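Comunidade Mesasen, Robótica e aprendizado
Publicado em abril, 14h20, por Prunico

Demonstrações de abrir porta em simulação: quantas gravar e o que jogar fora?

Estou montando um conjunto de demonstrações por teleoperação para treinar uma política por imitação. O robô tem dois braços e o ambiente é um apartamento simulado. A tarefa é sempre a mesma: chegar até a porta, abrir e deixar espaço para a base passar. Já gravei 197 episódios. Destes, marquei 96 como bons, pelo critério de a porta terminar aberta e o robô não ter ficado preso em nada.

Treinei com os 96 e o resultado foi fraco. A política se aproxima bem e depois para, ou fica mexendo a garra sem encostar na porta. Gravo as câmeras dos punhos e a da cabeça, todas na mesma frequência, junto com as posições das juntas e o comando da garra.
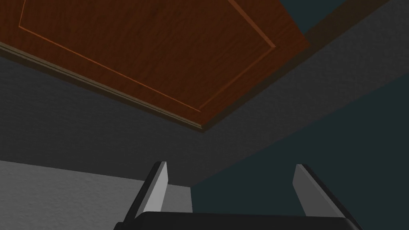

A câmera do punho é a minha maior dúvida. Em muitos episódios ela passa um bom tempo olhando para cima, com os dois dedos abertos e nada entre eles, só a madeira e as paredes cinza e verde-azulada atrás. Não sei se esses trechos ajudam a política a entender a posição da mão ou se só ocupam espaço. Pensei em cortar todos os quadros em que a garra está vazia, mas aí os episódios ficam com saltos.

Minhas perguntas são três. Devo cortar esses trechos? Preciso chegar a 500 episódios antes de treinar de novo, ou posso ir treinando? E os episódios que falharam servem para alguma coisa?

Nunix
respondeu às 15h05

Não corte quadros no meio do episódio. Se você usa blocos de ações (a política prevê vários passos de uma vez), um salto no meio vira uma ação impossível, e o modelo aprende isso. O que pode cortar é o começo e o fim, quando o operador está parado. Eu tiro todo trecho inicial em que nenhuma junta se move e deixo um pouco de folga antes do primeiro movimento.

Garra vazia em tarefa de porta é normal. Muita porta se abre empurrando com o lado dos dedos ou com o braço, e nesse caso a garra fica vazia do início ao fim. Se você filtrar por isso, joga fora justamente os episódios de empurrar.

O que eu olharia antes é a mistura de estratégias. Se em metade dos episódios você puxa e na outra metade empurra, partindo da mesma posição, a política pode fazer uma média das duas e parar. Faça o seguinte:

1. Anote em cada episódio qual braço toca a porta primeiro e se o movimento é de puxar ou de empurrar.

2. Separe os episódios em que os dois braços trabalham ao mesmo tempo. Se a sua porta tem duas folhas, veja se os dois lados aparecem na câmera da cabeça, como neste tipo de posição, com a garra aberta junto à folha da esquerda e o outro braço na frente da folha da direita. O vão no meio tem que estar visível em parte do episódio, senão a política não tem como saber quando a passagem está livre.
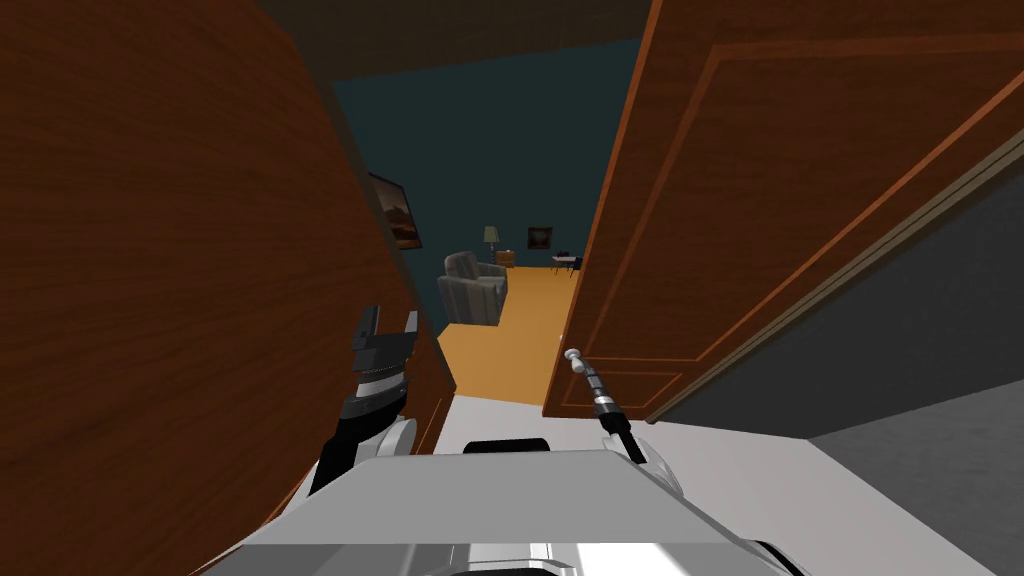 3. Treine primeiro com uma estratégia só. Mesmo que sobrem poucos episódios, o resultado vai dizer mais do que treinar com tudo misturado.

4. Varie a posição inicial da base. Pouca gente varia o suficiente, e depois a política só funciona saindo do mesmo ponto.

Sobre os 500, não espere. Treine a cada lote novo e guarde um conjunto fixo de posições iniciais para comparar.

Kovačević
respondeu às 18h40

Aqui usamos 2.328 episódios e funcionou. Grave mais.

Prunico
respondeu às 19h10

Obrigado. Vou anotar braço e tipo de movimento nos 197 antes de gravar mais. Kovačević, os 2.328 são todos de porta ou têm outras tarefas junto?

Kovačević
respondeu às 19h32

Tem gaveta e armário também. Só de porta eu teria que ver, não separamos na época. As falhas nós guardamos em outra pasta e usamos para treinar um classificador de sucesso, para a política não entraram. Se a falha foi só no final, dá para aproveitar o trecho da aproximação, mas marque isso no arquivo do episódio para não misturar com os completos.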